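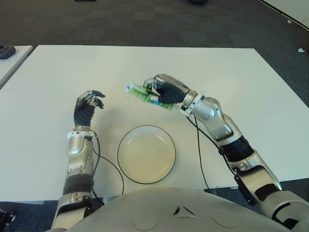 Tundo is a software framework for planning and controlling the movements of two-armed robots with jointed hands. It was developed by the firm Plusance and is used mainly for tabletop handling tasks, in which a robot picks up, holds, moves and sets down small household goods. The framework covers motion planning, grasp control and the recording and replay of runs. It does not include the low-level motor drivers, which are supplied with the robot.

History

Work on Tundo began as an internal replacement for Rezende, an older planner that treated each arm as a separate machine. Under Rezende, one arm had to come to a full stop before the other could enter the shared space above the table. Plusance kept the file format of the older program, so that task files written for Rezende can still be opened, but rewrote the planner itself. The first version offered to outside users was released in February and supported a single type of hand.

Structure

The software is divided into a perception module, a planner and a hand controller. The perception module takes the view from the head camera and estimates the position of the table surface and of any objects listed in the task file. Objects that are not listed are treated as obstacles and given a safety margin, which the operator can change.

The planner works out a path for both arms together. It draws up to 300 candidate paths for each movement, discards those that bring the arms too close to each other or to the table, and ranks the rest by length and smoothness. An arm that has no part in the current step is given a waiting posture, with the hand open and held clear of the surface. Cables are not modelled. Operators are advised to route them by hand and to mark any area they occupy as closed to the planner.

The hand controller closes the fingers in stages and compares the effort of each finger joint with a stored limit. Thin cartons are a known difficulty – they may bend before the limit is reached – and the task file therefore allows a separate limit for each object.

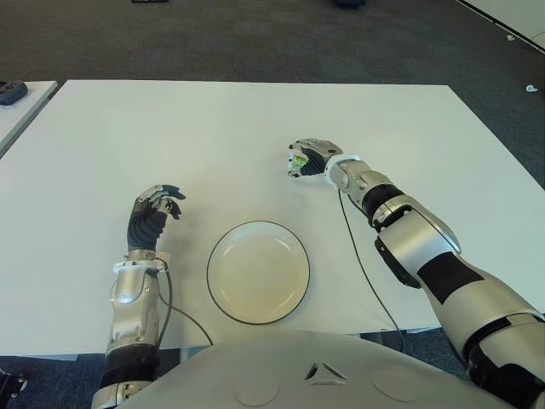 Sharada Suvarna
Contributing editor, robot software

Task files

A task in Tundo is written as a list of steps in plain text. Each step names an arm, an object and a target, and may refer to a second object as a landmark. A step may, for instance, tell the right hand to hold a packet above and to one side of a plate while the left hand waits on the other side. The plate in such a step serves only as a landmark and need not be touched. The standard library contains 86 ready-made steps, and a task may call up to 8 of them in a single block.

Recording and replay

Every run is stored with its camera views, joint positions and planner decisions. The replay tool, named Truvmont, shows these on a common time line and allows a run to be halted at any point and planned again from there. Truvmont can also be used without a robot, for checking an edited task file against stored runs. The reference set distributed with the software holds 241 runs, all of them made on flat tables.

Limitations

The perception module expects a level surface of even colour. Shiny objects and pale dishes on a pale table can be placed wrongly, and the manual recommends items with a visible rim or printed pattern. Handing an object directly from one hand to the other is supported only as a trial feature and is switched off by default.

See also

Grasp planning
Motion planning
Two-arm manipulation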